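Talks > Home organising > Speaker notes
Home | Talks | Handouts | Contact
Print this page | E-mail this page

BINS, AND WHERE THEY GO
Speaker notes, Flundale community hall, October session
Doors 6.45 pm, start 7. Godelieve Geerts doing the intro – keep her short!!

Water. Clicker. Check the mic reaches the back row.

OPENING (4 min)

Thank Flundale for having us back. Last time was pantries, tonight is rubbish. Wait for laugh, might not come.

Ask for hands. Who has a bin in every room? Who has one bin for the whole house? Who carries tissues around in a pocket till they find one? (Me.)

Main point, say it early and say it again at the end: most mess on a floor or a bench is stuff that had no bin within arm's reach. People put things down where they are standing. So we look at where people stand and sit, then the bin.

THE WALK-THROUGH

Duván Llanos did the house visits over winter. 23 homes, mostly units and older weatherboards. He asked everyone to leave things as they were for a day and marked on a floor plan where the scraps ended up. Wrappers, dockets, hair ties, junk mail, dryer lint.

Results, don't read the lot:
- front door: junk mail, every house with a letterbox
- couch: wrappers, tissues
- bathroom: cotton buds, loo roll tubes on the cistern (14 homes out of the 23, pause here)
- desk or sewing table: offcuts, thread
- laundry: lint, always on top of the dryer

Point out that the kitchen did fine. Everybody has a kitchen bin. The trouble is the other rooms.

Mention Mrs Skellow Street (don't give her name) who had one bin under the sink and walked to it from the far bedroom. Lovely tidy house. Sore hip. Two small bins later she stopped doing laps. Got a card from her.

CHOOSING ONE

Go quick, people can read the handout.

Size. Small for bathroom and bedroom, you want it emptied often. Big bin in a small room just means old rubbish.

Lid or no lid. Lids for food and nappies. No lid for paper, lint, desk stuff. A lid is one more step and kids won't do it. Nathalie Van Damme disagrees with me on this, she may heckle. Let her have one minute.

Corners. Round corners wipe out easier, square ones sit flatter to a wall. I go round. Gunk collects in a sharp corner and you end up in there with a toothbrush.

Colour. Pale shows the dirt. Some people hate that, I like it, you clean it when it needs it. Dark hides it till you smell it.

Liners. Do the fold-over demo with the Schouten bin from the car (REMEMBER TO BRING IN). Bag goes over the rim, twist the slack, tuck it under. Spare bags flat in the bottom, under the one in use. This always gets an ooh.

Cost. You can do a whole house for well under 100 dollars if you skip the pedal ones. Op shops have heaps. Check for cracks.

FLOORS (slide change)

Polished boards – a bin gets kicked and dragged and it leaves marks. Felt dots underneath, or one of those thin Skoltard mats. Don't drag, lift. Old boards with a worn finish won't thank you for a wet bin either, so dry the base after rinsing.

Keep it off the walking line. Sit down where you normally sit, feet flat, see where the bin lands. If it's past your toes you can still aim for it. If it's behind you, you won't turn round, no one does.

White bin, rounded corners, out on a brown wood floor with scuffs in it. Point to the feet, one sneaker either side below it, so it's just past the toes of whoever's sitting there. Then the thick rim, easy to grab. Leave up while they look.

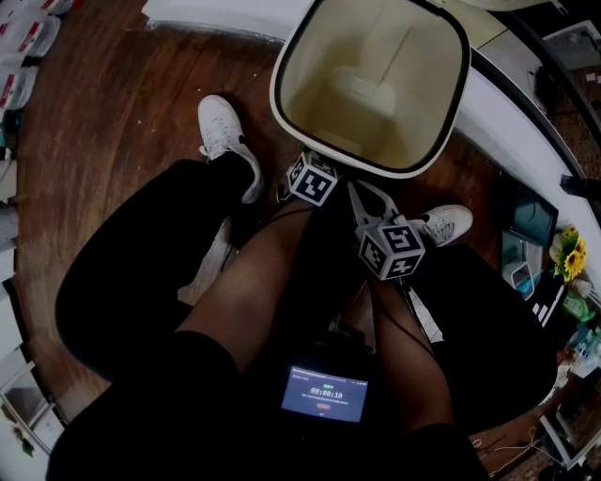
EMPTYING DAY

Pick one time, whole house. Biggest bag does the rounds, little bins tipped into it. Start at the far end and finish at the door.

Jozef Mertens does his at 6 am before the truck, good luck to him.

Wash once a month. Hot water, bit of dish soap, ten mins upside down in the sun. Bicarb if it pongs. No bleach then vinegar, say this clearly, NEVER together.

If a bin is always full by halfway thru the week, get a second before a bigger one.

QUESTIONS

Likely ones:
- Compost caddies? Not tonight, Annelies Brouwer has the November talk, send them to her.
- Dogs? Lid, or up on a shelf. Heavy base helps.
- Recycling in bedrooms? One paper bag on a hook does it.
- Teenagers? Put it next to the bed adn say nothing.

Handouts on the table by the urn. Stack the chairs after, hall needs to be locked by 9.

Print this page | E-mail this page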